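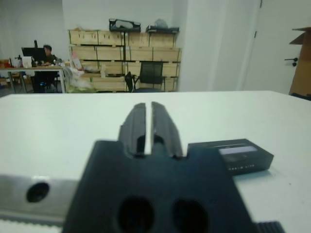

One subscriber wrote to us after the Hindance record that a small label should stop pressing vinyl, that the money is better spent on a good mix, and that people who want the record as an object will buy a shirt and be happy also. I read this message at the beginning of the talk, slowly, and then I wait a little. I want the room to think if they agree.

40 shares 3 comments

After this, say who we are. Warka is a small label for electronic music with voice. We work from one room in Jatoi. We do not have an office manager, a publicist or a van. Say the thing about the van only if people look friendly.

The question for today: how do you decide the number of copies? Say it two times. Many people came for the part about streaming and they should know now that there is very little about streaming.

The Hindance story. The album was finished in spring and the band wanted it in the shops before the festival at Puswood. We ordered 200 copies. I must admit where this number came from. It was the number where the price for one copy looked nice on the plant's price list. We did not look at our own mailing list, and we did not look at how the single had sold. Do not blame the band here, they asked good questions and we answered them too fast.

Then the test pressings. Explain shortly what a test pressing is, there will be students. The plant sends a few copies with white labels, you listen, and you say yes or no. On side B there was a noise in the quiet part before the last chorus, like someone moving a chair. We listened on two turntables and we heard it on both. PLAY CLIP ONE. Do not talk over it, last time I talked over it.

We said no. This was the right decision and it cost us the date. The new test arrived in July, clean, and the festival was already finished. So the records came to Jatoi when the people who had seen the band were back at home and thinking about other things.

Tell what we sold: 156. Let them be surprised, for a first album this is not bad. Then explain that the remaining copies were the whole profit, and that they stood behind my door for the winter. I could not open the door fully. People usually laugh.

Drink water. 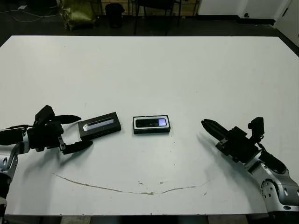
Two small black boxes on a white table.

Next part is the method we use now. Speak slower here, some will write it down.

First we open the pre-order with no number. The page says only that there will be a record. We keep it open for one month and we send two letters, one at the start and one near the end. I used to send more letters and people left the list.

When the month is over we take the pre-orders, we add what the shops have promised in writing, and we add the copies for the band to sell at concerts. The band always says a bigger number for the concerts than what they will sell. I ask them for the list of shows and we go through it together, show by show. A show where they play first of four bands is not the same as their own evening.

The result is sometimes below the minimum of the plant. Then we make a cassette, or we wait. We waited with the second Hindance record and it was uncomfortable, the singer wrote me almost every morning.

If somebody asks about lathe cuts: yes, we tried, for a single. The sound was acceptable in the bass and poor in the voice. For a duo where the voice is the main thing I would not do it again. PLAY CLIP TWO only if there is time.

Mastering - keep this short. Ask for a separate master for the vinyl and pay for it. The letter S is the problem with bright voices, and it becomes worse close to the center of the record. Put your brightest song early on the side. Hindance did not like this because they wanted it as the ending. We discussed the order for a long time and they moved it.

Go back to the message from the subscriber. I answered that he is partly right. The mix should be paid first, I agree with this completely, and at Warka it is now the first line in the budget. About the shirts I do not agree. We made shirts. I still have these also.

Questions. Repeat each question into the microphone before answering. If they ask for the name of the plant, offer to tell it after the talk. Leave the clip of the last chorus playing when people go out - the clean one.

Shares 40 Comments 3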